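Chapter 4
Showing, Not Telling: Demonstrations by Hand

I spent most of one August trying to write down how to pick up a stick.

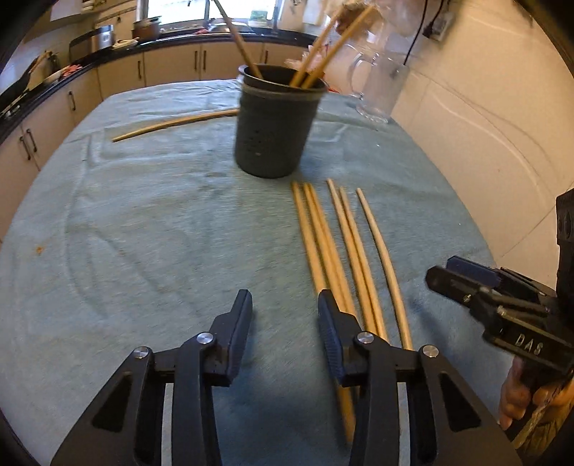
I had four pages of it by the end, with angles and finger gaps and a whole paragraph on what to do when two sticks are touching, and the arm in our lab at Flatari still shoved them across the cloth like a cat with a pen. Then a colleague handed me a gripper with a handle on it and told me to just do the job myself and let the thing record. I felt pretty silly (four pages!), but I've been a fan of the method ever since.

So this chapter is about teaching by demonstration, and we'll look at two ways of going about it. In the first, you hold the gripper in your own hand and do the task wherever the task happens to live, on a kitchen table if you like. In the second, called teleoperation, you sit at a set of controls and drive a real arm from a distance. I'll be using the Hollenstein arm for most of the teleoperation examples, and you'll meet its quirks in Section 4.3.

Why start with sticks in a pot? They're cheap, they roll, and they lie too close together, so you have to decide which one to go for and where to grab it. You make those choices without noticing. My first batch was 274 demonstrations, and when I played them back I found I'd been nudging pairs apart with one finger before closing on them. I'd never have thought to write that down.

Bad habits get recorded too, mind you. I threw out 33 of that batch for dithering, mostly me hovering over the pot while I made up my mind. A learner will copy your hovering quite faithfully, and you'll wonder why it's so slow.

You'll sometimes hear that you need 1,000 demonstrations before training is worth the bother. I don't buy it as a rule, and in Section 4.5 we'll work through the Wurkov exercise with far fewer. Before then, grab a pair of kitchen tongs and a handful of pencils, and try putting them in a mug using your other hand. Do it slowly and jot down every spot where you hesitate. We'll need those notes in Section 4.1.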